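Thursday, carton bench

Went through the milk cartons Ese left on the shelf. Three had sour residue in the folds, so those went out. Rinsed the rest, stood them upside down on the rack, back at 14:00.
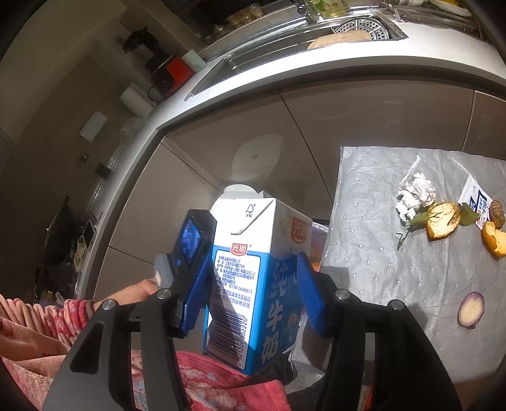 The top folds are still the slow part. Glue lets go cleanly on the front flap if you work from the point – the back one tears. Guangming pure milk cartons carry their own note on cleaning and flattening, in Chinese. Thắng will translate it for the sorting sheet.

Flattened stack weighs 408 g. Need a second crate before Danjuma's lot comes in.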